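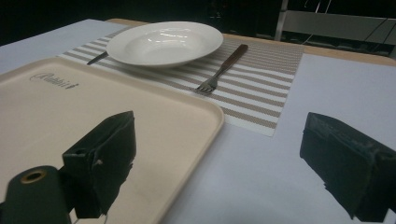

배우 겸 연출가 엘사 루오살라이넨(Elsa Ruotsalainen) 별세

텔레비전 연속극 「나리츠(Naritz)의 집」에서 맏딸 역을 맡아 널리 알려진 배우 겸 연출가 엘사 루오살라이넨 씨가 지난주 자택에서 별세하였다. 향년 66세.

고인이 설립한 극단 파르타넨(Partanen)의 예술감독 아니크 펠티에(Annick Pelletier) 씨는 2019년 8월 13일 본회에 보낸 서면을 통해 부고를 전하였다. 유족의 뜻에 따라 사인은 공개하지 않는다. 고인은 지난 5월 건강상의 이유로 가을 시즌 연출을 사임한 바 있으며, 이후 외부 활동을 중단하고 요양해 왔다.

고인은 스툴홀름(Stulholm)에서 태어나 같은 도시의 연극학교에서 연기를 공부하였다. 재학 중 학교 정기공연에서 단역으로 출연한 것을 계기로 시립극장의 객원 단원이 되었고, 이후 두 시즌 동안 고전극의 조역을 주로 맡았다. 당시의 출연작은 기록 영상이 남아 있지 않으나, 공연 안내 책자와 일부 무대 사진이 극장 자료실에 보관되어 있다.

고인의 이름이 대중에게 알려진 것은 「나리츠의 집」을 통해서였다. 항구 마을에서 여관을 운영하는 한 가족의 이야기를 다룬 이 작품은 11년간 방영되었으며, 고인은 첫 회부터 마지막 회까지 맏딸 마르타를 연기하였다. 전체 분량은 300회에 이른다. 마르타는 초반에는 집을 떠나고 싶어 하는 인물로 그려졌으나, 아버지의 사망 이후를 다룬 중반부부터 작품의 중심에 놓였다. 특히 형제들이 여관의 매각을 두고 식탁에서 다투는 회차는 대사보다 침묵이 긴 연기로 당시 평단의 주목을 받았으며, 지금도 재방송 요청이 가장 많은 회차로 꼽힌다.

고인은 생전에 본 소식지와 가진 대담에서 마르타 역에 대하여 다음과 같이 회고한 바 있다. “처음 몇 해 동안은 거리에서 배역 이름으로 불리는 것이 불편하였습니다. 나중에는 그 이름에 대답하는 편이 서로에게 편하다는 것을 알게 되었습니다.” 같은 대담에서 고인은 촬영 일정 때문에 무대에 서지 못한 기간을 아쉬워하면서도, 매주 새로운 대본을 받아 외우던 훈련이 이후 연출 작업에 큰 도움이 되었다고 밝혔다.

연속극이 종영된 뒤 고인은 영화와 텔레비전의 출연 제의를 대부분 사양하고 무대로 돌아왔다. 옛 직물 창고를 개조한 렐라르 극장(Lelard)에 극단 파르타넨을 창단하고 예술감독에 취임하였으며, 창단 공연에서는 연출과 주연을 겸하였다. 객석이 200석인 이 극장은 이후 극단의 상주 공간이 되었다. 고인은 번역극 위주였던 초기의 공연 목록에 신인 작가의 창작극을 꾸준히 추가하였고, 낭독회를 거친 작품에 한하여 본공연을 올리는 방식을 정착시켰다. 이 낭독회는 현재까지 매년 봄과 가을에 열리고 있다.

연출가로서의 고인은 연습 초반의 독회를 길게 가지는 것으로 알려져 있었다. 배우들이 동선을 정하기 전에 대본 전체를 여러 차례 소리 내어 읽도록 하였으며, 무대 장치는 가급적 간소하게 두었다. 대표 연출작으로는 「겨울 부두」, 「세 번째 편지」, 「늦은 손님들」이 있다. 이 가운데 「늦은 손님들」은 고인이 마지막으로 무대에 직접 출연한 작품이기도 하다.

펠티에 예술감독은 서면에서 “선생은 공연이 끝난 뒤 배우에게 잘했다는 말을 좀처럼 하지 않으셨으나, 다음 날 연습실에 가장 먼저 나와 어느 대목이 좋았는지를 하나하나 짚어 주셨다”며 “극단의 모든 단원이 그 말씀을 들으며 성장하였다”고 추모하였다. 펠티에 씨는 배우로 파르타넨에 입단하여 고인의 연출작 다수에 출연하였으며, 고인이 예술감독직에서 물러난 뒤 그 자리를 이어받았다.

장례는 가족장으로 치러졌다. 극단 파르타넨은 유족과 협의하여 렐라르 극장에서 별도의 추모 행사를 열기로 하였으며, 행사에서는 동료 배우들의 낭독과 「나리츠의 집」 첫 회 상영이 있을 예정이다. 일시와 참석 신청 방법은 확정되는 대로 다음 호에 안내한다. 고인이 사임 전까지 준비하던 가을 시즌 개막작은 펠티에 예술감독의 연출로 예정대로 공연된다.

유족은 조화와 조의금을 정중히 사양한다는 뜻을 전해 왔다. 추모의 글을 전하고자 하는 회원은 본회 사무국으로 원고를 보내 주시기 바란다. 접수된 글은 편집을 거쳐 일부를 소식지에 게재하고, 전체를 묶어 유족에게 전달할 계획이다. 고인의 출연 및 연출 작품과 관련된 안내 책자나 사진을 소장한 회원께서는 원본을 우송하지 마시고 먼저 사무국에 문의하여 주시기 바란다.

유족으로는 배우자와 두 딸이 있다.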